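Skotdale Developers' Forum
Planning and Control > Simulation
Topic: Tilted head view and the grasp planner
Started April 22, 2026

mundness_lab
We request comment on a proposed change to the planning stack. At present the grasp planner receives the head view exactly as rendered. When the head is rolled to one side, the table plane is fitted poorly and the planner rejects grasps that are in fact reachable. We propose to rotate every view upright before the plane is fitted. Over 1000 simulated bedroom layouts, rejections fell from 74 to 30.

brivavside_control
We cannot support the change in this form. Rotating the view discards the corners, and objects near the border are then lost to the planner. The head pose is already published by the simulator. The plane should be fitted in the body coordinates, and the view left alone.

mundness_lab
The published pose lags the view by 2 steps when the head is moving. Your method would carry that error into the plane. Ours does not depend on the pose at all.

Silina_tools
Could the lag not be corrected at source? Both messages carry a time stamp. A short buffer would allow them to be matched.

brivavside_control
We agree with the previous reply and would withdraw our objection to a release that included such a buffer. We maintain that the corners must be kept.

mundness_lab
The buffer has been added to the branch and we invite others to test it. On the question of the corners we remain unconvinced, and should like to see a layout in which the loss matters.

brivavside_control
Plane fitting and object search should be treated as separate stages, each with its own input. The former needs only the table top. The latter needs everything up to the border, and the layout attached is a fair test: the green book lies near the left gripper and would survive any crop, while the leaves of the potted plant at the far end of the table reach the right edge of the view. A planner that loses the leaves will treat that space as free. We ask that this layout be added to the test set before the branch is merged.
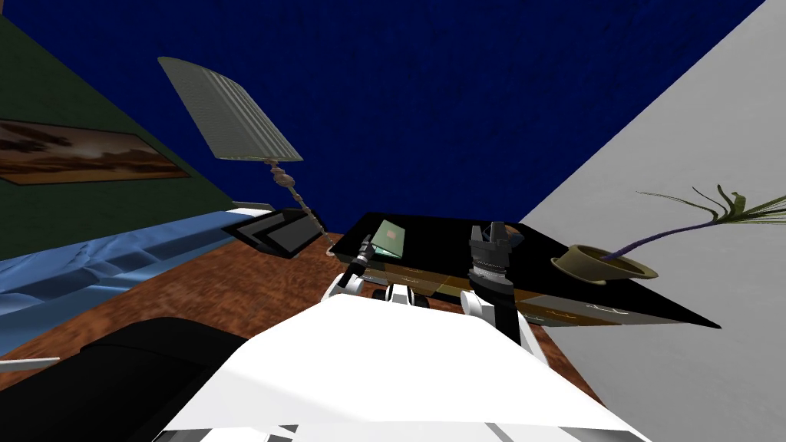
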